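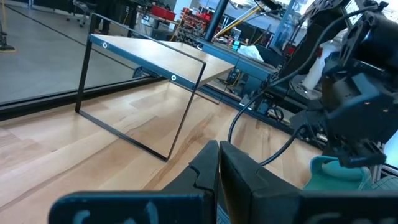
Shelf riser, black metal frame with light wood top, on the maple-grain tabletop. Front edge with the two white fasteners.

Stendatton Tabletop Storage: README

Version of November 26, 2025
Maintainer: Zdzisław Pietrzak

Summary

Stendatton is an image collection of small storage furniture standing on tables and counters: risers, racks, trays and stacking shelves. It contains 1,437 labeled images. The unlabeled pool holds over 3,000 and is not part of this release.

The labels describe the furniture and the surface under it. They are meant for work on recognizing open-framed objects, where most of what falls inside the outline of the object is really the table or wall behind it.

Contents

images/ all labeled images, one folder per room
labels.csv one row per storage item
surfaces.csv one row per image, describing the tabletop or counter
splits/ train, validation and test lists
CHANGES.txt

Fields in labels.csv

item_id: unique within the release
item_type: riser, rack, tray, stack or other
frame_material: metal, wood, plastic, mixed or unknown
top_material: same values as above, plus none
frame_open: yes if the surface or background shows through the frame
fasteners_visible: yes or no
load: empty, partial, full or unclear
notes: free text, often blank

Fasteners are screw heads, caps, pads or plugs on any outer face of the item. Do not guess at their function. A white disk on the edge of a shelf is recorded as a fastener and nothing more specific. If the top is seen from such a low angle that its upper face is hard to judge, load is set to unclear.

Surfaces

Wood surfaces are labeled by tone (light, medium, dark) and by grain (plain, streaked, knotted). A pale maple grain with a few darker streaks is light, streaked. Wood seen through an open frame belongs to the surface, and the mask for the item must leave it out. Masks in the February release filled in the whole rectangle. They were redrawn for all risers and racks.

Splits

Splits are made by room, so a table never appears in more than one list. Seven rooms are covered. Room 3 is in the test list only.

Known problems

Thin black frames against dark objects have ragged masks.
Light wood tops on light wood tables are sometimes cut short along the rear edge.
The Monetti and Farah sets of labels used different rules for mixed materials. Monetti marked a metal frame with a wood top as mixed in both columns. These rows are being corrected to metal and wood.
The notes column has not been spell-checked.

Tools

Masks were drawn in Stison and exported as PNG. The export script is not included. Corrections should give the item_id and the name of the field.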